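Tables and Work Surfaces: The Reading Room Refurbishment at Tonard House

Reading time: 2 min

The ground-floor reading room at Tonard House reopened to members in January, following a program of repair and refinishing carried out by the Fikthorpe workshop. The room had been in daily use for 43 years, and its tables had been sanded, patched and varnished many times over that period. The work is described in the written report prepared by Shahnaz Hettiarachchi, which may be consulted at the front desk.

The brief called for a pale, even finish that would not reflect the overhead lights into readers' eyes. Older coats of gloss varnish were removed by hand, and the wood was left for 2 weeks before any new finish was applied. Cayetano Cantero directed the work on the tabletops. Imtiaz Sikder was responsible for the frames and legs, several of which required new joints.
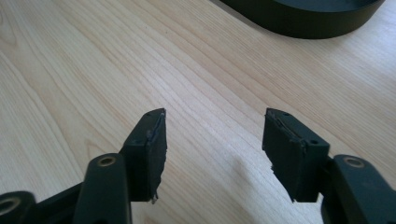
Tabletop, pale wood with a matte finish. The grain runs in long, gentle curves, with faint darker lines and a few small knots.

Knots and darker streaks were retained wherever the wood was sound. Members had been asked for their views at an open evening, and a clear majority of the 40 who replied preferred a natural surface to a painted or covered one. The finish was supplied by Marikar and applied in thin coats, with light sanding between each. Small marks will appear in time and can be treated locally – a full refinishing should not be needed for many years.

Members are asked to observe the following when using the tables:

Please place drinks on the mats provided. Spills should be wiped up at once with a dry cloth.

Bags, tools and equipment with metal feet should be set down on felt, which is available from the desk.

Tape and adhesive putty should not be used on any wooden surface.

The tables seat 22 readers. Groups wishing to use the room for workshops or demonstrations should apply in writing to Lakmal Pathirana, stating the number of places required and the hours preferred. Evening bookings end at 9 p.m.

A second phase, covering the shelving and the window seats, is being planned with Flustov – the firm that fitted the original shelves. Drawings will be displayed in the entrance hall once they have been approved. Questions about the refurbishment, including requests for copies of the report, may be addressed to Shiuli Sarkar at the members' office.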